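Moving my blog to a new host (and what I broke along the way)

Posted 10/5/19 in Blog Stuff

So I finally did it. After months of whining on here about how slow this place had gotten, I packed up all my posts and moved them to a new host. If you're reading this, you're on the new server! If you're seeing a weird half-loaded page with no header, please clear your cache and try again before you email me.

The old host was Mukenell, who I signed up with back when I thought this would be a hobby for one winter. They were cheap and they were fine. Then the renewal price went up, and the support chat turned into a form, and pages started taking so long to load that my own mother told me she'd given up on the banana bread post. That stung a little.

I went with Kestisier in the end. A few of you suggested them in the comments, and their plan let me keep my email address, which was the thing I cared about most. I looked at Chidiac too, and their dashboard is much prettier, but they wanted extra for backups and I've learned my lesson about backups (see: the Great Comment Disappearance).

First job was exporting everything. In WordPress you go to Tools > Export, pick All content, and it hands you one big file. Mine had 400 posts in it, counting drafts, and a lot of those drafts were just a title and the word "ideas?" so I went through and threw out the worst ones before I moved anything. I'd recommend doing that part with a cup of tea and low expectations. I found an entire series on meal planning that I had announced and never written.

The export file only has the text in it, though. It has links to your pictures, but the pictures themselves stay put on the old server until something goes and gets them. The importer has a little checkbox that says "Download and import file attachments" and I did not tick it the first time. Everything looked perfect for a day, because the new site was quietly borrowing all the photos from the old one. Then I noticed the addresses were wrong and had a small panic.

My media library had 3738 files. I know! Part of that is WordPress making several sizes of everything you upload, and part of it is me uploading the same photo again every time I couldn't find it. 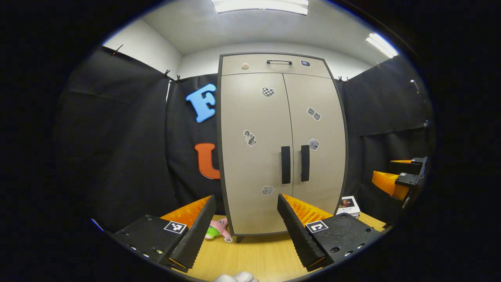
I ended up skipping the importer for the uploads and copying the whole folder over by FTP instead. If you've never used FTP, it's basically two windows side by side, your stuff on the left and the server on the right, and you drag things across. The folder you want is wp-content > uploads. Mine took most of an evening, and it timed out on me during dinner, so I had to start it up again and tell it to skip whatever was already there.

After that I ran a plugin that adds the files back to the media library so WordPress knows they exist. I deleted that plugin as soon as it was done. I'm trying to be better about that – I had 2 different contact form plugins running on the old site and wasn't using either.

Next came the domain. This was the bit I'd been dreading, and it was mostly waiting. You log in wherever you bought your domain, find the nameservers, swap the old ones for the new ones, and then refresh your blog like a maniac for hours. My phone showed the new site and my laptop showed the old one all the way until bedtime. I posted a comment from the laptop to test it and that comment is now gone forever, so don't do any writing while the switch is going on.

What I did break:

The theme's fonts. Fixed now, I think. They look a little bigger than before and I've decided I like it.

The recipe index page, which showed every category twice. Still not sure why. Switching the menu off and on again cured it.

My permalinks. Every single post gave a "not found" page except the home page, and I nearly cried. You go to Settings > Permalinks and click Save without changing anything. That's the whole fix. Sidra Rajput, who runs the Villbridge bloggers' group, told me this by text in under a minute after I'd spent an hour on the help forum, so thank you, Sidra, I owe you lunch.

I also lost some subscribers in the move, or at least the counter did. It says 1684 now and I'm pretty sure it was higher before. If you used to get my posts by email and this one didn't turn up, the sign-up box is in the sidebar, just pop your address in again.

Still on the list: a proper search bar, the old holiday printables (I'd like those back up well before December), and redirects for a handful of links that some of you have pinned. If you come across anything that's broken, leave me a comment with the name of the post and I'll add it to my sticky note. And if you commented over the last few days and can't see it, please post it again!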